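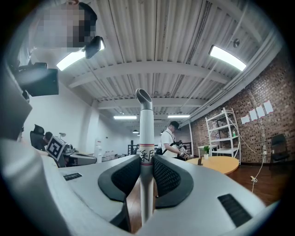

Let the big neighbor run the ferries if the big neighbor is paying for them, a reader wrote to me after last month's column, and I've been arguing with that reader in my head ever since (mostly while doing dishes). I get the appeal, I really do. Grernar is a small country with a lot of coastline, and Dornima has money, ships and a foreign ministry that returns calls. When they offer to cover 70 percent of a new harbor at Dankwa, it feels rude to read the fine print.

Well, I read it. The agreement runs 14 pages and the part that bothers me sits on page eight, where Dornima gets first say over which vessels may dock in an "exceptional situation." Who decides what's exceptional? It doesn't say! Our own parliament gave the thing two hours of debate on a Monday afternoon, and a good piece of that went to the name of the pier.

I'm not one of those people who sees a plot behind every loan. My town got its bridge from foreign money and I drive over it every day, very happily. But a bridge stays put and does one job. A harbor is where your fuel comes in, and your flour, and the coast guard boats, and if somebody else can close the gate for reasons they get to make up later, you'll think twice before you vote against them on anything. Fishing rights, for instance, which come up again in June.

What I'd like is pretty modest. Take the money, strike the sentence on page eight, and put in a panel with a seat for Sokudon, who ship through Dankwa too and have no reason to do either of us favors. The minister says reopening the text would offend our friends. Maybe for a week or so. I've asked friends for changes to all sorts of things, lease terms included, and we still have dinner.

And to the reader with the ferries: the ferries aren't even in the agreement. I checked twice. We'd still be paying for those ourselves.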